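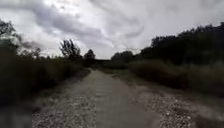
**How much path gravel do I need to order?**

Measure the length and width of the path, decide how deep you want the finished layer, and multiply the three together. For a footpath that also carries bicycles, a finished depth of 9 cm over firm ground is what we suggest. Add extra for soft spots and for the loss in volume when the material is rolled.

## Gurkik Path Gravel

Gurkik is a mixed gravel for unpaved paths, field tracks and farm lanes. It contains stone in several sizes along with enough fine material to bind when rolled. It is sold by weight, loose or in bulk bags, from our yard at Wamport.

The color is light gray to beige. Shade varies between loads, so if you are finishing a path you started last year, expect a visible join for the first few months. We don't match color to earlier orders.

### What it is used for

- Walking and cycling paths
- Tracks between fields
- Access lanes with occasional light vehicles
- Topping up worn or rutted paths

Do not use it on slopes where rainwater runs down the length of the path, unless you also put in cross drains. The fines will wash out and leave loose stone behind. For steep sections, ask for Nuso, our coarser grade, which has fewer fines and drains faster. Nuso is rougher underfoot and harder to push a stroller over.

### Ordering

| Item | Details |
|---|---|
| Bulk bag | 500 kg |
| Loose load | Up to 7 metric tons per truck |
| Price, loose load | 1,474 per metric ton, delivery extra |
| Collection | From the Wamport yard, bags only |

Loose loads are tipped at the nearest point the truck can reach. The driver needs firm ground and clear space overhead. If your track is narrow or has overhanging branches, order bags and move the material in with a small loader or wheelbarrows. Bags are not returnable.

### Laying

1. Cut back grass and weeds on both sides and pull the roots out of the path area.
2. Scrape off soft topsoil until you reach firm ground.
3. Lay a fabric sheet if the ground is clay or stays wet.
4. Spread the gravel in two layers and rake each one level, with the middle slightly higher than the sides.
5. Dampen each layer and roll it before adding the next.

A hand roller will do for a garden path. For longer tracks, rent a vibrating roller. Edging boards are optional. Without them, some loose stone will spread to the sides and the margins will need raking.

### Upkeep

Traffic tends to keep to one line, and that line packs down harder than the rest. Larger stones get pushed outward. Rake them back in once or twice a year, add fresh material to any low areas, and roll again. September is a good month for this on most sites we supply.

Plants creep in from the edges faster than they come up through the surface. Mow or trim the margins before they seed. Our Duangkaew long-tooth rake is made for pulling loose stone out of grass and is listed separately under hand tools.

### Samples and questions

A sample bag is free if you pick it up from the yard office. For large orders or help choosing between Gurkik and Nuso, ask for Daranee Chareonsuk at the sales desk. Have your measurements ready, and a note of what vehicles will use the path. Orders confirmed by Thursday noon go on the following week's delivery list.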